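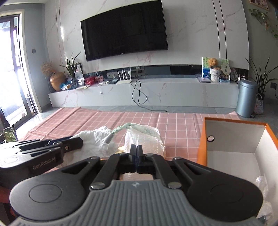

What will I be doing? Packing and unpacking everyday items with a pair of hand-held grippers, so a learning system has examples to train on.

Trakitz is looking for 2 people to join the Hirvonen project. You work in homes, 2 hours per session, and record 100 short tasks over the length of the contract. Experience is not needed - we train you on the first day. You must be 18 or older and able to kneel on the floor.

Apply through the Trakitz jobs page by Wednesday, April 22, 2020.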